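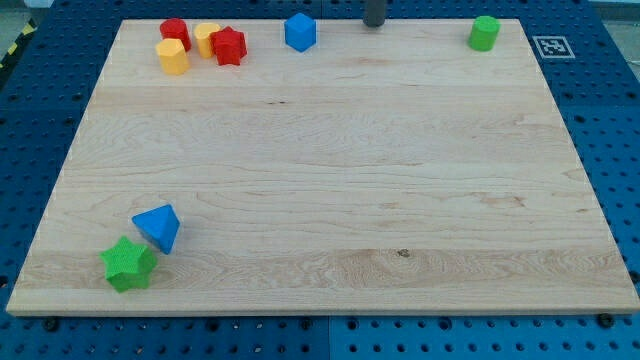 Gollier shape blocks and maple play board: review

Reviewed by Tamsin Pearce

I bought the Gollier shape blocks in February for my son, who was coming up to three and had lost interest in his plain cubes. The board was a separate purchase from the same shop. We have used both most days for five months, mainly at home, so this covers how they have held up as well as what they are like new.

The blocks

You get a mix of solid shapes in red, yellow, green and blue. Besides cubes and cylinders there are triangles, hexagons and five-pointed stars, all cut as thick prisms. They are small blocks. My son can close his hand round a cube, but a younger child who still puts things in the mouth should wait, and the leaflet says the same.

The colours are strong and easy to tell apart. The surface has a slight texture, most noticeable on the green star, and that helps with grip. I wipe them with a damp cloth and they have not faded. One hexagon has a dent in a corner from a fall on to the kitchen tiles.

The stars are the favourites and also the least useful for building. They are fine laid flat with the star face upwards, and you can put a cube on top. Stood on their points they fall over. The cylinders and cubes do most of the work in any tower, and I would have liked more of them. The triangles mostly end up as roofs, or on their sides in a corner.

Our set was one green star short. I wrote to the shop and Aicha Fawzy in customer service posted a replacement, which came in four days with no argument about photos or receipts.

The board

The board is pale maple with the grain running lengthways, and it has a few small dark knots. I like those, but if you want a perfectly even surface you may not. Ours also has a broad, slightly darker band in the grain.

It is large – check your table before you order. It fits my bench with the perforated top showing on every side, but it overhangs our coffee table by a hand's width. It stays flat and doesn't rock. The holes in my bench used to catch the corners of the blocks, so the board has fixed that. It is heavy for a child to lift, and I carry it myself.

There is no rim. Anything that rolls goes straight off the edge, and the cylinders do this daily. The Chong board that my sister has does have a raised lip, though it is a good deal smaller and has a painted finish that has started to chip.

Price and verdict

The board weighs just over 3 kg and is the dearer half of the pair. I would buy the blocks again at full price. The board I would wait to see in a sale, unless you have a rough or uneven surface to cover as I did.

Blocks: four out of five
Board: three and a half out of five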